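Painel perfurado Skivent, da Hastel: quatro meses de uso

Comprei o Skivent em novembro para a parede por cima da bancada, onde antes tinha duas prateleiras que só juntavam pó. É vendido em placas, com os parafusos e os espaçadores incluídos, e os ganchos pagam-se à parte. Paguei 68 euros por duas placas.

A montagem demorou uma tarde. As instruções são fracas e a furação dos cantos não vem marcada, convém usar nível. Os espaçadores deixam folga suficiente para os ganchos entrarem bem.

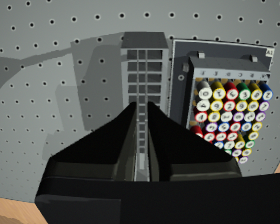 Wyn Beddoe comentou que os ganchos da Jarnen também servem e dançam menos do que os originais, sobretudo com alicates e martelos. Experimentei depois disso e confirmo: os da Hastel saem do furo quando se tira a ferramenta com pressa, os outros ficam no lugar. São mais caros, mas bastam 5 ou 6 para as peças pesadas.

Quanto à limpeza, passa-se um pano húmido e chega. Nos furos fica algum pó, sai com o aspirador.

Ponto negativo: a Hastel não vende meias placas e tive de cortar uma com serra de recortes. A aresta precisou de lixa.

Nota: 4 em 5. Voltava a comprar as placas, os ganchos não.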